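Chapter 7
Friction and Worn Surfaces

What you will study in this chapter
7.1 Why surfaces resist sliding
7.2 Static and sliding friction
7.3 Measuring friction on a ramp
7.4 Wear and its causes
7.5 Oils, greases and dry coatings

Key terms: friction, normal force, coefficient of friction, wear, lubricant, asperity

Before you begin
You should be able to draw a force diagram for an object at rest on a slope (Chapter 4) and to convert between mass and weight (Chapter 2). If you have trouble with either, work through the review problems at the end of Chapter 4 first.

The stairs at Clarkport

The old customs house at Clarkport has a stone staircase of 52 steps. It was finished in 1689, and people have been walking up and down it ever since. Each step is lower in the middle than at the sides. Near the handrail, where people going down tend to place their feet, there is a second, smaller hollow. The top step is the least worn. The steps just inside the street door are the most worn, and visitors carry grit in on their shoes.

A single footstep removes far too little stone to see or to weigh on an ordinary scale. Even so, every footstep does two things. The sole presses down on the stone, and it also pushes sideways along it. The sideways push is what lets a person climb without slipping. It is also what scrapes loose grains of sand across the surface.

Friction and wear are related, but they are different quantities and should not be confused. Friction is a force. It is measured in newtons, and it exists only while two surfaces are pressed together and are sliding or tending to slide. Wear is a loss of material, usually given as a mass or a depth. Two pairs of surfaces may have the same friction and wear at very different rates. A rubber sole on clean stone grips well and wears the stone very little. The same sole with sand under it may grip less and wear the stone a good deal more.

Friction in daily use

Much of ordinary life depends on having enough friction. A nail stays in a board, a knot stays tied, and a car stays on a curve. In other places we want as little as we can get, as in a door hinge or the axle of a cart. Many objects need both. A bicycle needs low friction in its wheel bearings and high friction at its brake pads, and oil that gets onto the pads can make the bicycle unsafe to ride.

Surface shape matters too. Jar lids have ridges, pliers have toothed jaws, and shoe soles have a tread. A toothed surface can dig into a soft material or catch on a raised edge, so that part of the holding force comes from the shapes locking together. The simple equation in Section 7.2 does not cover that case, and we will return to it in Section 7.4.

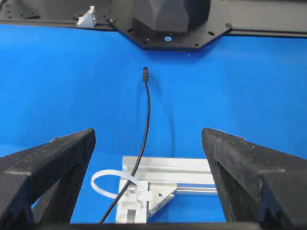

The equation does work well for flat, dry, fairly hard surfaces. It says that the largest possible static friction force is equal to the normal force multiplied by a number, the coefficient of static friction. The number depends on both materials. It makes no sense to speak of the coefficient of wood alone, only of wood on steel, wood on wood, and so on.

Suppose a crate presses on a level floor with a force of 1340 newtons, and a horizontal push of 100 newtons does not move it. The friction force on the crate is then 100 newtons, equal and opposite to the push. Students often multiply the weight by the coefficient at this point and get a larger answer. That larger answer is the limit, and the crate has not reached it.

Questions to think about
Write short answers in your notebook. You will return to them at the end of the chapter.

1. Why might the top step of a staircase wear more slowly than the bottom step?
2. Name an object at home in which friction is useful in one part and unwanted in another.
3. A drawer sticks in summer and slides freely in December. What might have changed?

7.1 Why surfaces resist sliding

A polished metal plate feels smooth, but under a microscope it shows hills and valleys. The hills are called asperities. When two plates are placed together, they touch only where asperities meet, and the true area of contact is a small part of the area we see.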